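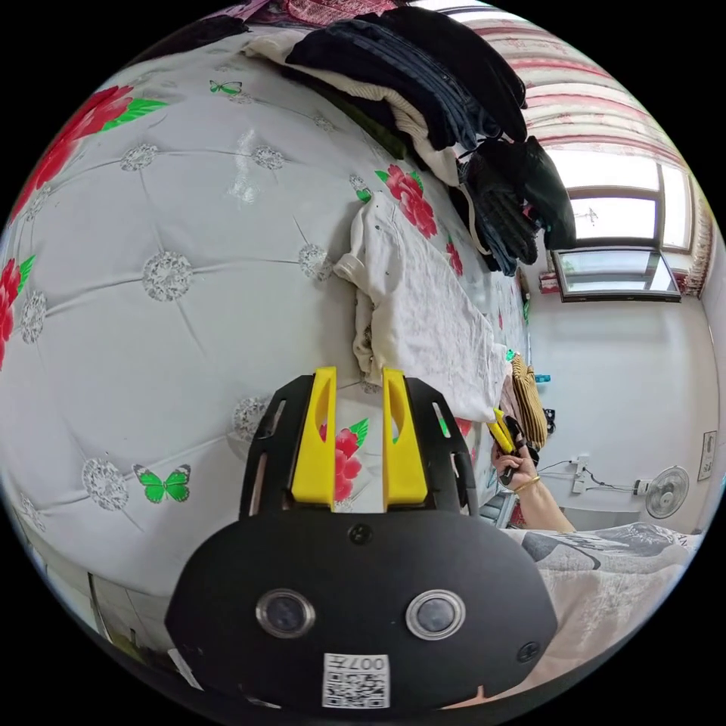
A large bed with a pale quilt, its surface tufted into puffy panels.

How do the police look for fingerprints?

For readers from eight years old
By Macarena Villanueva

Look at the tip of your finger, very close, near a lamp. Do you see the thin lines? They are called ridges. They are there when you are born, and they keep the same pattern when you grow up and when you grow old. Only the size changes.

The ridges help you to feel things and to hold them. They also leave marks. Your skin has always a little sweat on it, and sometimes some oil from your hair or your face. When you touch a smooth thing, a glass for example, a small part of this stays on the glass, in the pattern of your ridges. This mark is a fingerprint.

Three kinds of pattern

Most fingerprints belong to one of three families. The loop comes in from one side, makes a turn and goes out again on the same side. It is the most common. The whorl goes in circles, like water in the sink. The arch goes up and down like a small hill, and few people have it. You can have a loop on one finger and a whorl on the next.

Twins who look exactly the same have different fingerprints. Their ridges were formed before they were born, and many small things in that time made them a little different.

What happens after a burglary

A burglary is when somebody goes into a building without permission to steal something. When a family in Gristidham comes home and finds the back door broken, they call the police. The officer on the phone will probably tell them: please do not clean up, and please touch as little as possible.

This is difficult! When your drawers are open and your clothes are on the floor, you want to put everything back. But every time a person touches a thing, an older mark can be rubbed away.

Then a crime scene examiner comes. Subbarao Iyengar did this work in the district of Morach for 15 years, and now he visits schools to talk about it. I asked him where he looks first.

"I start where the thief came in," he told me. "The window, the door handle, the glass. After that I ask the family which things were moved."

He wears gloves, so that he does not leave his own prints. He shines a lamp from the side, and the marks on a smooth surface become easier to see. Then he takes a soft brush and a very fine powder. The powder sticks to the sweat and the oil, and the pattern appears. He takes a photograph of it. At the end he presses clear tape on the powder, lifts it and puts it on a card. He writes on the card the place, the day and his name.

Smooth things are good for this: glass, painted wood, metal, shiny plastic. Cloth is much harder. On a blanket or a sweater it is often not possible to find a useful print, but there may be a hair or some threads, and these can be collected too.

Whose print is it?

Most of the prints in a house come from the people who live there. So the examiner may ask the family to give their own prints, only to compare. These can then be put to one side, and the ones that are left are more interesting.

A computer can search through many prints very quickly and give a list of those that look similar. After this a trained person must compare them with the eyes. She looks for small points, such as a ridge that ends or a ridge that divides in two.

A fingerprint does not tell everything. It can show that a person touched the window — it does not say on which day, or why. Maybe it was the window cleaner. The detectives have to ask more questions.

Try it at home

You need a soft pencil, white paper and clear tape.

Rub the pencil on the paper until you have a dark gray spot. Press one finger on the spot and move it a little. Put a piece of tape on the finger, press softly and pull it off. Stick the tape on a clean part of the paper. Do the same with the other fingers of this hand, so you have 5 prints, and write under each one if it is a loop, a whorl or an arch.

Wash your hands before you touch the sofa.

Words to remember

Ridge: a thin raised line on the skin.
Burglary: going into a building without permission to steal.
Evidence: something that helps to show what happened.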